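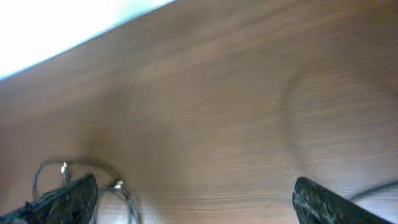
Do I need good handwriting to join the letter exchange?

Any handwriting that your partner can read will do, and printing in block capitals is perfectly fine.

February
By Noemí Zavala

I get that question more than any other, usually in a whisper at the end of something else, and I thought I would put the answer at the top this time so it can't be missed. The Illow Letter Exchange is starting its spring round, and I would love to see new names on the list along with all of you who have been writing since the first one (you know who you are, and I still owe two of you a reply).

For those who are new to this newsletter, it works very simply. You send me your name, a mailing address and a few lines about yourself, and I match you with another person somewhere in the area. You write to each other by regular mail for 12 weeks. After that you can shake hands and stop, or carry on for as long as you please. Sylvie Gagnon and her first partner have been carrying on through a move, a new grandchild and a very long disagreement about rhubarb, and I hear there is still plenty to say.

The hardest letter is the first one. I have sat over a blank sheet myself with my coat still on, thinking I would just dash something off before the mail went, and ended up making supper instead. What finally helped me was starting with whatever was going on that minute. The radiator was clanking, the neighbor was trying to get his truck started, and I had half a jar of olives and no plan. I wrote all of that down and by then I was on page two and hadn't introduced myself yet!
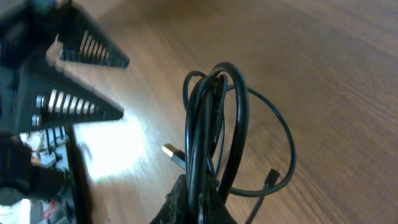
So please don't feel you have to open with your life story. Your partner will be so pleased to find something in the mailbox that isn't a bill. Tell them what you had for lunch, what you can hear from the kitchen, which book you gave up on. Ask a question or two as well, because it gives them somewhere to start when it's their turn, and try to make it one that takes more than a word to answer. "What did your street look like when you were small?" got me five pages once.

A few people have asked about length. One side of a page is a letter. So is a card with four good sentences on it. Wen-hsiung Kwok wrote nothing but postcards last round, one every few days, and his partner kept them all in order in a shoebox and told me it was like getting a serial. If you are the kind who fills a whole pad, that's lovely too, only do weigh the envelope at the post office before you send it. We had 3 come back last fall for want of a stamp, and it's a sad thing to get your own letter in the mail.
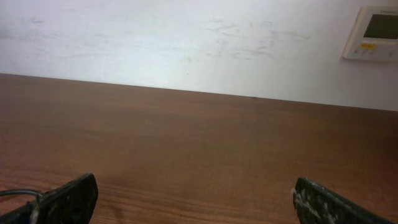
Finding a regular spot to write makes more difference than I expected it to. I used to carry my pad around the house and lose it, along with the pen, the stamps and whichever letter I was supposed to be answering. It needn't be a desk or even a corner of your own. A plain brown wooden tabletop up against a white wall, like the one in the picture, would suit me very well, with nothing much to look at and room to spread out both elbows. Azucena Varela writes on a tray in bed before six in the morning, and she turns out the best letters of any of us.

As for paper and pens, use what you have. Cortés on Drirnance Street has put together a small packet for the exchange, with lined sheets and plain envelopes, and it is by the register if you would like one. I'm fond of the thin blue airmail paper, but you do see the ink through it, and my partner last round very politely asked me to please stick to one side.

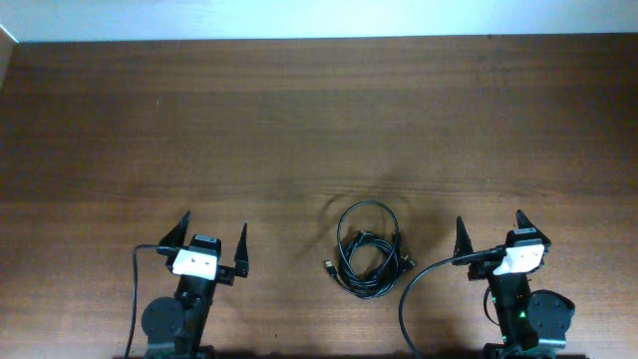 Wooden tabletop with a coil of black cable.

If you wrote last round and would like to keep the same partner, tell me so when you sign up. If you would like a change, tell me that instead, and there will be no hard feelings and no questions. Should you fall ill or get too busy partway through, drop me or Yatziri Orozco a note and one of us will let your partner know. Silence is the only thing that really upsets people, and I understand why, having once watched the mailbox for most of a month.

Names by the end of February, please. I do the matching at my kitchen table with index cards and a pot of tea, and it takes me a good deal longer than it should, mostly on account of rereading what everyone wrote about themselves.

Contact the Illow Letter Exchange | © Illow Letter Exchange | Back to top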